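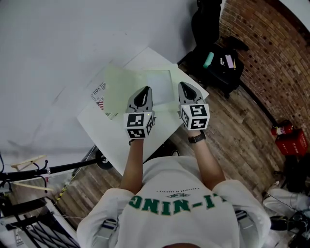 Facilities Help Desk > Heating and Hot Water > Closed tickets

Ticket 1006: Radiator in the Brostby reading room bangs
Opened by: Ifeoma Adebisi
Assigned to: Sutrisno Liew
Priority: Low (changed to Medium, changed back to Low, changed to Medium)

Ifeoma Adebisi, original report
The radiator under the north window in the Brostby reading room has started banging. It sounds like a person inside the wall with a wrench and a grievance. It starts when the heat comes on in the morning, goes for a good long while, stops, and starts again after lunch. The other radiators on that floor tick a little but keep their opinions to themselves. I have already turned the knob both ways. Please send somebody.

Sutrisno Liew
Thanks. Is it one loud bang with a gap, or a fast rattle? And is the valve at the bottom all the way open, all the way shut, or somewhere in the middle?

Ifeoma Adebisi
Loud bangs with gaps. The gaps are just long enough to make you think it's over. The valve is in the middle, where it was comfortable.

Sutrisno Liew
The middle is the problem, or one of them. These are one-pipe steam radiators. Steam goes in and water comes out through the same valve, so half open means the two of them meet in the doorway. Open it fully, please, and leave it. If the room gets too warm, call us and we'll look at the air vent.

Ifeoma Adebisi
Opened fully. It is now banging and also very warm. Changing priority to Medium.

Sutrisno Liew
Came by at 9 with a level. The radiator leans away from the valve, so water pools at the far end and the steam hits it. I put shims under the two far feet and changed the air vent, which was painted shut. The paint matches the trim from two colors ago, so that vent has been decorative for some time. Changing to Low.

Ifeoma Adebisi
Quiet all day. Thank you. I take back what I said on the phone.

Ifeoma Adebisi
It's back. Softer, and now it seems to come from the floor. Changing to Medium. I do not take back what I said on the phone.

Puspita Chin
Adding myself because the office downstairs hears it too. From below it's more of a knock, very polite, and I have said "come in" to it twice.

Sutrisno Liew
Checked from Puspita's ceiling. The pipe feeding the radiator has a sag in it where a hanger let go. The hanger was on top of the ceiling tile, along with 40 feet of phone cord connected to nothing at either end. Rehung the pipe with the slope running back to the main. Phone cord left in place, as it isn't my department – I'm not sure it's anyone's.

Samina Qureshi
Please log parts for this one, the January budget review will ask.

Sutrisno Liew
One air vent, one pipe hanger, two shims. The shims were already in the truck.

Ifeoma Adebisi
Three mornings now and not a sound apart from the vent hissing, which I'm told is healthy. One reader complained that it's too quiet to nap. OK to close.

Status: Closed
Closing note (S. Liew): Valve stays fully open. There is a tag on it that says so. Please don't remove the tag.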